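Giving Portal > Admin Guide > Community Fund Setup

Overview Setup Pledges Payouts Help

4. Setting up a neighbor fund

Do this before you invite any donors. Takes 2 screens, maybe a coffee.

1. Log in as fund admin. Open Funds, then New.
2. Name the fund. Short is better. "Clemance Winter Fund" fits on a receipt, anything longer gets chopped.
3. Enter the opening balance. Whole dollars, no comma: 1378, not 1,378.
4. Pick who can give. Default is Members Only. Change it if you want teh whole town in.
5. Set the monthly cap per household. Ours is $69.
6. Save. Wait for the green bar.

Note: Gifts in kind (food, firewood, rides) go under Other Gifts. Don't put a dollar value on them unless the giver asks for a reciept.

Caution: Closing a fund cancels all open pledges. No undo. Export the pledge list first.

7. Add a second approver. Payouts won't go through with only one. At Dutent it's Myroslav Bondarchuk, so type the name exactly as it is on the member list.
8. Send a test gift of $1, then refund it.

Old Cutitz imports: balance may show twice. Delete the lower line. Keep the one with a date.

Pledge reminders are next, section 5. Leave them off until the test gift clears. 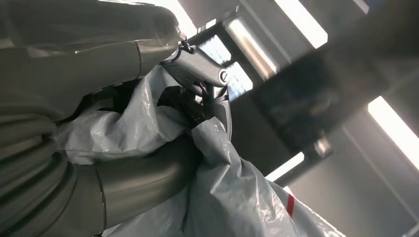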